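FOR IMMEDIATE RELEASE

22 December 2023

Onlow opens its two-arm workcell to visitors at Brutska

Onlow will hold an open day in March at its workshop in Brutska, where visitors can watch a pair of robot arms handle toy blocks and other small pieces of wood. Entry is free, but places must be booked.

The open day follows a smaller visit this month, when 33 guests from local schools and businesses came to see the cell at work. They were shown in small groups and stayed for a demonstration followed by questions. Requests for a second date began coming in the same week, and the company has decided to run a full day.

The demonstration uses two arms mounted on one rail, facing a shared floor area. Each arm has a two-finger gripper. Small blocks are set out on the floor, and the arms work among them from either side. 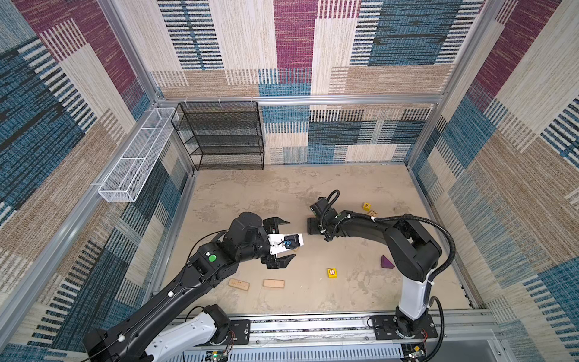 Groups in March will be limited to 39 people, with a new group starting every hour. Each session opens with a short talk on how the arms are set up and what the cell is used for at Onlow. The arms then run for most of the remaining time. Staff will stop them between runs to reset the floor and answer questions.

"People asked us very practical things," said Lilla Vincze, who runs the workshop. "How hard does it grip, what happens if the block is in a different place, how long did it take to set up. We have made the question part longer for March. We would also like people to see a run that doesn't go well, so we won't be skipping those."

Vincze said the cell has logged 743 practice runs under its present setup. The setup will stay the same until after the open day.

Small blocks were chosen for the visits because they are easy to follow from a few steps away. They come in different shapes, and a wedge calls for a different grip from a square block. Most guests can judge for themselves how a pick is going.

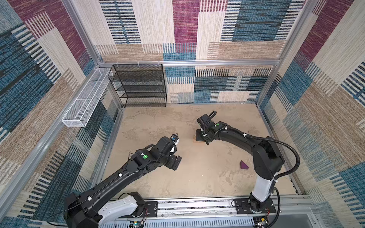
The Adumer training center is supporting the open day and will have a table in the entrance hall with details of its evening courses in machine setup and basic wiring. Kazlauskienė, the bakery next door to the workshop, will sell coffee and rolls from mid-morning.

School groups are asked to book through a teacher. Children under 12 are welcome with an adult. The workshop is on the ground floor with step-free access from the yard, and parking is available behind the building. Visitors must stay outside the marked line on the floor while the arms are running. Photography is allowed, but flash is not.

The exact date and the booking form will be posted at the front desk and sent to everyone on the visitor list. Anyone who asked for a place after the December visit is already on that list and does not need to write again. Groups of over 33 should contact the office first so that they can be split between two sessions.

Contact for press and group bookings:
Lilla Vincze
Onlow, Brutska

Press places are available in the first session of the day. Please let the office know in advance if you plan to film.

ENDS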